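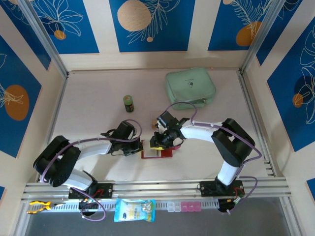
Obadia Mollel wrote to ask whether "T" on his aunt's old recipe cards means a teaspoon or a tablespoon, as he had made her ginger loaf both ways and still couldn't decide.

Well, Obadia, in most American handwriting a capital T is a tablespoon and a small t is a teaspoon, but plenty of good cooks never gave it a thought and wrote whichever letter the pen felt like. Look at the other cards in the same hand. If every salt and baking soda line has a big T, she simply liked big T's, and you can read them as teaspoons (please do, for the sake of the loaf!).

I've been tidying up my own kitchen words since October, and I keep finding abbreviations I can't read. My freezer had a tub marked "CS" that I took for chicken soup. It was corn syrup frosting, and we had already cooked the noodles. 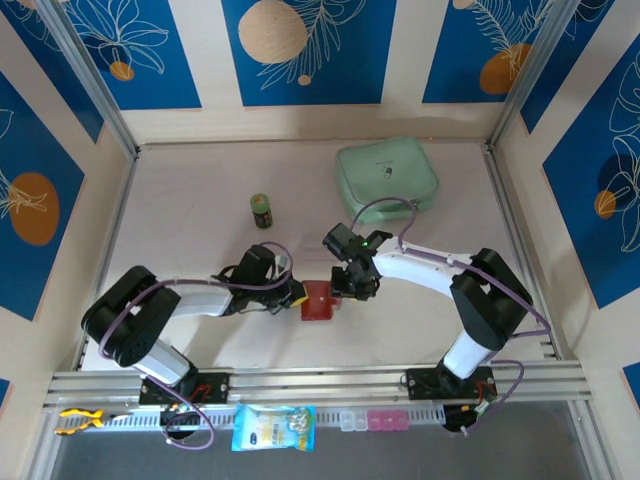
So now I write the noun first and in full, then the shortened bits after it: "Soup, chkn, no salt." When you're rummaging with cold fingers your eye lands on the first word, and the rest can be as scrappy as you please.

Spelling matters less than you'd think on a label, though I do watch the pairs that are both real words. Flour and flower, thyme and time, leek and leak. My sister in Arkcombe once left me a note reading "check leak under sink," and I spent a good while looking for a vegetable.

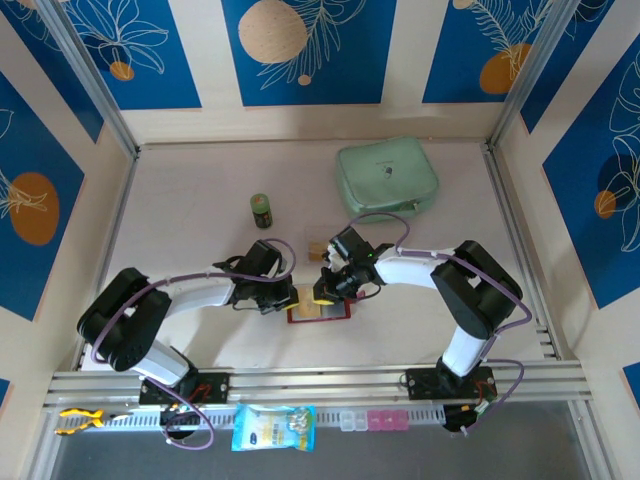 For dates, spell the month. A label that says 10/2 is October to me and February to my cousins overseas, and a jar of chutney can't settle the argument.

When you copy out an old card, keep the odd spellings and put your own guess beside them in pencil. Gladys Makokha has her grandmother's "sinamon" just as it was written, with the quantity filled in next to it, and I think that's lovely.
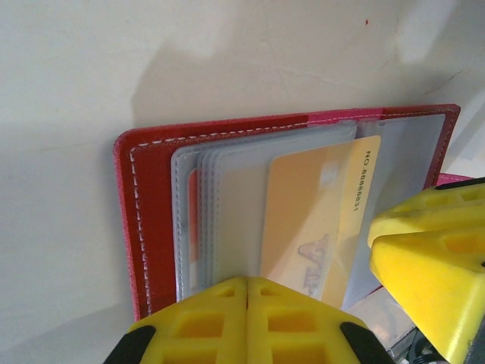 One more thing — make yourself a little key. Mine is taped inside the cupboard door and says pkt is packet, pt is pint, and "mod" is a moderate oven. Add to it whenever you puzzle something out, or you'll be puzzling over it again next winter.

Filed under: Kitchen Notes, Labels & Lists
Last updated: 24 Nov 2025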